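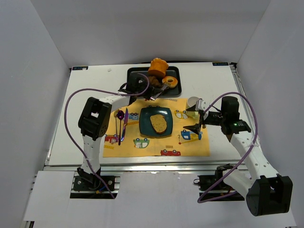

Can you make proper sourdough toast bread in a loaf tin, with a soft enough crumb for kids and enough flavor for everyone else? You can, and the trick is to treat the dough wetter than a sandwich loaf and gentler than a country loaf, then leave it alone in the fridge overnight.

I have been baking the same tin loaf since October and I'm still excited every time I lift the lid of the bread box, so it's time I wrote it up. I had been a round loaf person for years. Big crust, big holes, flour all over the floor. Lovely with soup, hopeless for toast! The butter runs straight through onto your plate, the crust scrapes the roof of your mouth, and half the slices are too wide for the toaster slots so you end up turning them around and burning one end.

The starter first. Mine is called Tu (it was labeled "Tub 2" and the rest of the label washed off) and it lives in the fridge door. I feed it the night before with equal weights of flour and water, and in the morning it's domed and smells like yogurt and green apples. If yours smells sharp, like nail polish, give it an extra feeding and bake a day later. Tu has forgiven me for three weeks of neglect over a vacation, so don't panic.

For the flour I use the Indano bread flour from the mill shop near us, with a little of their whole wheat mixed in. It drinks a lot of water. If you're using regular supermarket bread flour, hold back a splash and add it only if the dough feels stiff. My bag changes from season to season anyway. The January 2026 one is thirstier than anything I bought last summer and I've had to adjust.

What goes in my tin:

384 g bread flour
60 g whole wheat flour
311 g water, slightly warm
90 g lively starter
24 g soft butter
14 g honey
9 g salt

Mix everything except the butter and salt until you can't see dry flour, then cover it and go do something else for half an hour. I put a load of laundry on. When you come back the dough will already feel smoother, and you haven't done any work! Squeeze in the salt, then the butter a bit at a time. It gets greasy and horrible for a minute and you'll think you have ruined it. Keep going. It comes back together and turns silky, and that moment is one of my favorite things in all of baking.

Then come the folds. I do three sets, half an hour apart, with wet hands – pull up one side, fold it over, turn the bowl, repeat. After that it sits on the counter until it's puffy and jiggles when you nudge the bowl. In my kitchen in winter that takes most of the afternoon. In summer I have to watch it like a hawk.

Shaping is easier than for a round loaf. Pat it into a rectangle, fold the sides in, roll it up from the short end with a bit of tension, and pinch the seam. Drop it in a greased tin, seam down. My tin is a Hatov, the long one with straight sides, and I love it more than is reasonable. It's heavy, the corners come out square, and the loaf slides right out as long as I grease the corners well (I missed one once and had to dig the bread out with a spatula).

Cover it and put it in the fridge overnight. Next morning I let it warm up on the counter until it's just level with the rim, and that can take longer than you want it to. Bake at 400°F for forty minutes, with foil over the top for the last stretch if it's getting dark. The butter and honey brown quickly.

Now, please wait before slicing. I know! I've cut into it hot and it squashed down on one side and stayed gummy in the middle. The next day it slices beautifully, and the day after that is when it makes the best toast. A little bit stale is good. The surface dries out, the heat gets at it faster, and you get that crunch on the outside with the middle still tender.

As for toasting, I go medium, then let the slice stand up against something for a few seconds before buttering so the underside doesn't steam. Our toaster is an old Brastutance with a dial that means nothing between three and five, so I go by smell. Frozen slices go straight in, no thawing, one notch higher.

I slice the whole loaf on day two and freeze half with parchment between the pieces. They pull apart easily, and a slice of real bread on a busy morning feels like such a treat. The ends get cubed and dried for croutons, or they go into meatballs.

Toppings in our house at the moment: salted butter and marmalade, peanut butter with sliced banana, and mashed sardines with lemon (only me on that last one, and I eat it by the window).

Next I want to try swapping some of the water for leftover oatmeal. A reader mentioned it under my rye post and I've been thinking about it ever since – I'd guess it makes the crumb even softer, but the hydration will need some fiddling. Tu is out on the counter getting fed tonight, so I'll report back.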